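Denim and lace, again

By our home pages desk, Pratlow

Carmela Goicoechea folds on the bed. Always has. The table at Gwilliam Street is for eating, she says, and the ironing board is for piling things on.

Denim with a lace strip is the awkward one. Stiff cloth, soft trim. Two ways of falling.
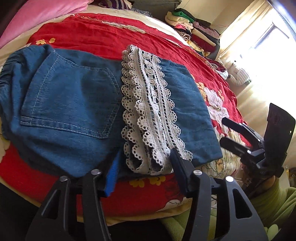 She bought her first lace-trimmed denim in 2000, at a market in Jeltmont, 20 dollars, and ruined it by February. Hot dryer. The lace shrank, teh denim didn't, and the whole front puckered.

So now: cool wash, inside out, mesh bag. Pull the trim flat with your fingers before you fold anything.
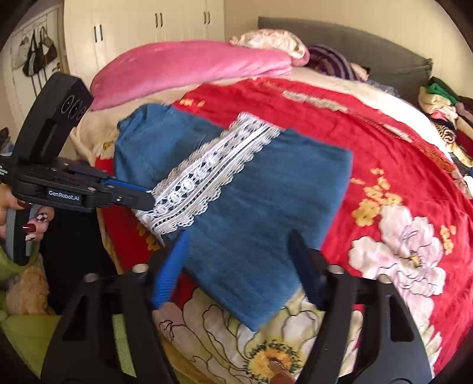 Crochet stretches if you hang it. Denim is heavy, lace isn't, and a hanger lets the one drag on the other. Fold it. Loose folds, lace on top, nothing heavy over it.

Red bedspread helps too, white trim shows up well against it and so does a snag.
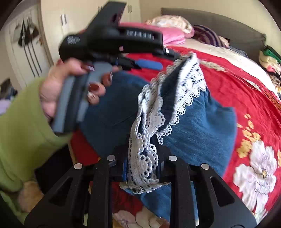

Mending is a crochet hook and cotton thread, matched by daylight. Zaser's on the corner still sells it by the spool. Carmela got thru 19 of them last year, mostly on her sisters' things.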